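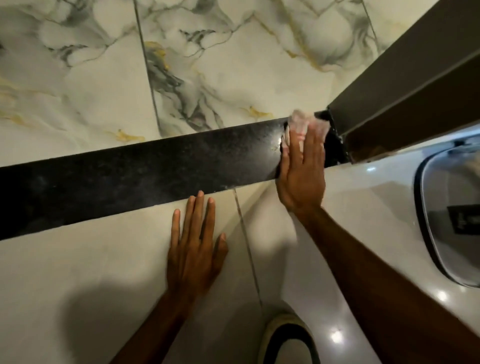 Boonmee Nakpan asked after the last session whether grout has to be sealed at all if the tile itself takes up no water. It does in most cases. Cement grout is porous whatever it sits next to.

Unit 4: Moisture behind finished walls

Tile and grout slow water down. The membrane behind them stops it. In the Sedgwick building, 213 of 280 bathrooms had no membrane above the tub line, and most of the damage began at inside corners.

Terms to know: substrate, membrane, weep path, change of plane.

At a change of plane use flexible sealant – grout cracks there.

Reading for April: the Civside report on Baltolville, up to page 50. Skip the cost tables.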